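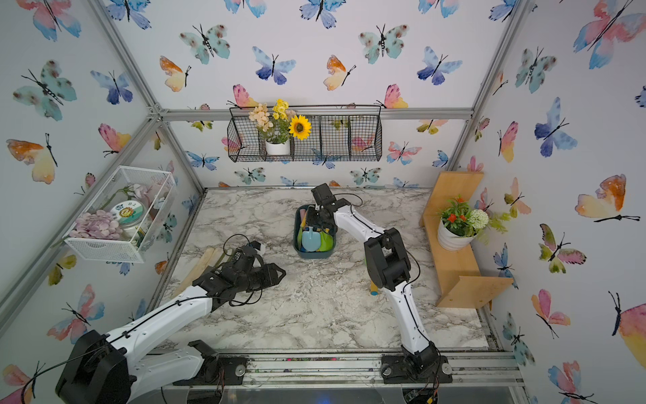 Issue 4, page 2

Nullitar Peel-and-Stick Wallpaper
Reviewed by Gil-soo Son
December 2020

The packet says anyone can hang a wall of Nullitar in an afternoon. I have been hanging paper for most of my working life and I'd like to meet this anyone.

I bought enough for a spare bedroom in Flultdale, two walls of old plaster and one of painted board. The pattern is pleasant enough, and the colours match from roll to roll, which I can't say for the Mwakalinga stuff I tried in October. My complaint is with the glue. On the painted board it grabbed at once and let go cleanly when I shifted it. On the plaster it sulked. By the second morning the top corners had curled – and I had washed and primed that wall as the leaflet asks.

Then there's the width. The label claims 500 mm and my tape agrees, but the repeat is 710 mm, so you throw away a fair bit at every drop. The calculator on the maker's website ignores this. I ran short and paid freight on one more roll from the Grultport warehouse.

"Fully removable" is the other big promise. A test strip came off the board in one piece. The plaster strip took a flake of paint the size of my thumbnail. Renters should try it behind a door first.

Good for cupboard backs, shelves and smooth new board. For a whole room in an older house I'd still mix a bucket of paste – it costs less, and the corners stay where you put them.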